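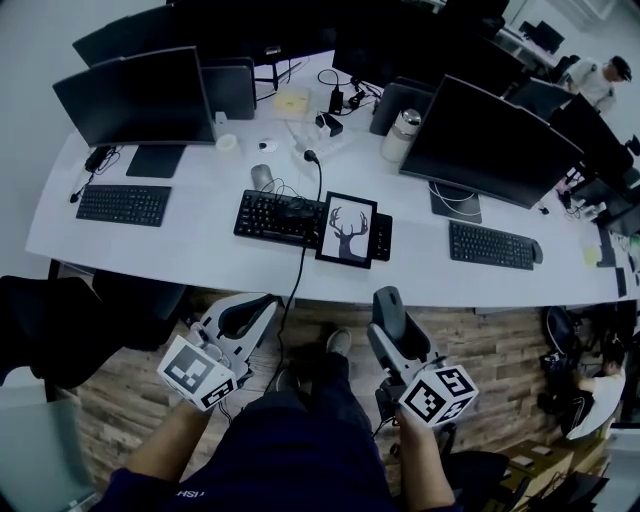 Stellside buys and sells Central European coins, mostly Czechoslovak silver and Hungarian crowns minted before 1918. Juraj Šindelář started the firm with 159 coins from the Vondráček collection, and our list now runs to almost 900. Orders and valuations are handled at the long white desk in our office, where the workstations stand in a row.

Marcela Ondrejka grades every coin before it is listed. Returns are accepted for 30 days. Valuations take seven working days, longer in March when the spring list goes out.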